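Culberg council lifts workshop floor loading limit

Culberg council will raise the floor loading limit for light industrial units on the Storkness estate to 700 kg per square metre from August.
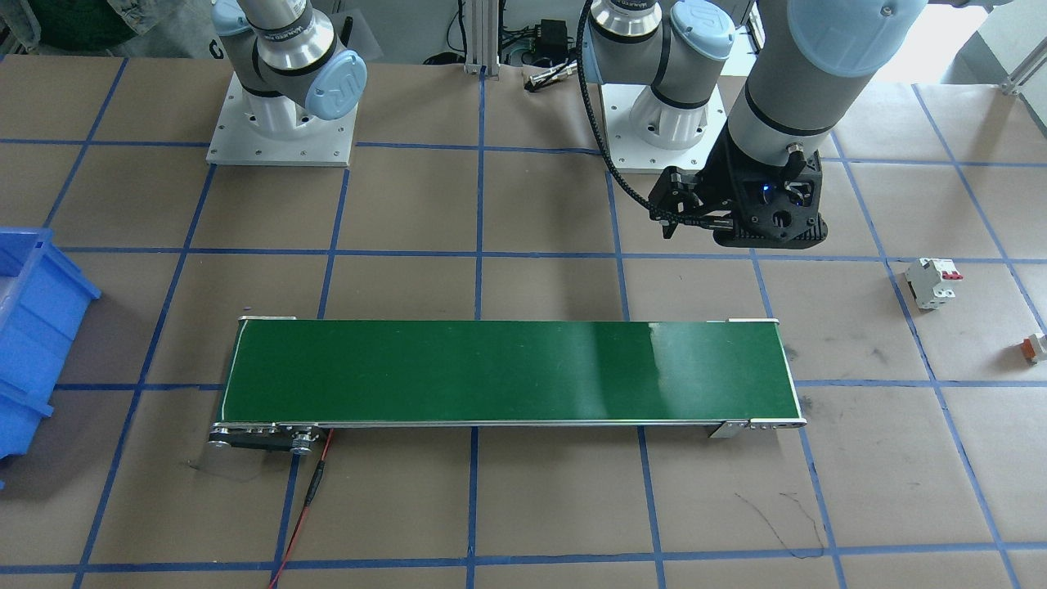 The old limit was 200 kg. Engineer Bülent Uysal said point loads still need checking – equipment bolted down through square plates, each with a ring of bolt holes, must be assessed separately.

Applications cost $117 and are lodged at the Aydoğan Street office.

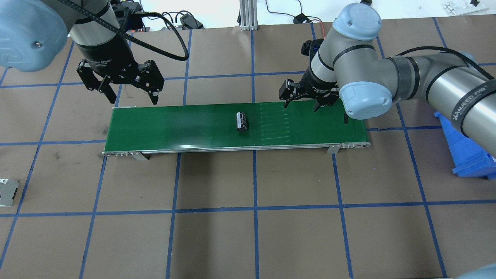

Units not covered

Mezzanines and the Flustumier annex keep their current limits.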